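**Zwane Lane Residents' Group: minutes of the November meeting**

Held in the front room at Trillis, 7.00 pm

Chair: Krishnamoorthy Iyengar
Minutes: Szu-yu Lau
Apologies were received from two households at the Leltelach end.

**1. Minutes of the last meeting**

Agreed as correct, apart from the spelling of Leltelach in item 4, which has been put right in the file copy.

**2. Matters arising**

The notice board key has been found and is with the Chair. The letter to the water office about the low pressure in the mornings has gone off, and no reply has come. Szu-yu to write again before the end of the month.

**3. Road surface**

Most of the meeting was spent on this. The Chair said the patching on the middle stretch had been done in strips and the asphalt on either side was still cracked. Several people complained of grit, which gets into the houses when anything heavy goes past. A cyclist had come off near the shed after braking on the loose gravel at the edge. She was not badly hurt but her front wheel was bent.

Jumico had been asked for two prices. Sweeping both edges and carting away the sand and gravel would cost 200. Sweeping and also filling the worst of the cracks would cost 304. The difference was thought small for the extra work. One member felt that filling cracks was money wasted if the lane was going to be resurfaced anyway. The Chair replied that he had asked about resurfacing twice and had been given no date. 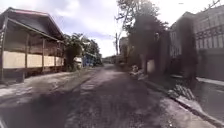
It was also asked whether Jumico would sweep before filling or the other way round, as last time the dust was left lying and the filler did not take. Szu-yu to get this confirmed in writing. Subject to that, the higher price was agreed, with one against.

**4. The shed**

The shed is used for the Saturday stall and for waiting out of the sun, and the group pays for its upkeep. The wall panels were last painted before the present Chair took over. It was agreed to wash them down first and see whether paint is needed. If it is, the same cream colour is to be kept.

The wooden posts were discussed. A member who does joinery offered to check the foot of each post for rot and report to the next meeting. No work is to be done on them until then.

A proposal to close in the upper part with mesh was not supported. People like the shed open, and mesh would collect leaves.

The raised edge between the shed and the road was mentioned as awkward for anyone with a pushchair. A short ramp was suggested. The Chair thought it would stick out into the lane, which is narrow enough already. Left for now.

**5. Trees**

The large tree opposite the shed side has thin bare branches at the top and people asked whether these should come off before the windy weather. Trillis had a branch down in the yard last year. The tree itself is liked for its shade and there was no wish to see it cut back hard. Chair to ask for a price for the dead wood only, up to a limit of 300. Anything above that comes back to the meeting.

The trees further down on the shed side were not thought to need anything this year.

**6. Parking**

A reminder will go on the notice board asking people not to leave vehicles overnight on the narrow part. Delivery drivers have been reversing the whole length of the lane when they cannot get by.

**7. Any other business**

A broom and shovel are wanted for the shed. Szu-yu has a spare broom. The shovel is to be bought if one can be had cheaply.

Thanks were given to the household at Trillis for the room and the tea.

**8. Next meeting**

Same place, 7.00 pm, once the reply from Jumico is in. Szu-yu to put the date on the notice board.

The meeting closed at 8.25 pm.

**Actions**

- Szu-yu Lau: second letter to the water office; written confirmation from Jumico; parking notice; broom
- Krishnamoorthy Iyengar: price for the dead wood; ask again about a resurfacing date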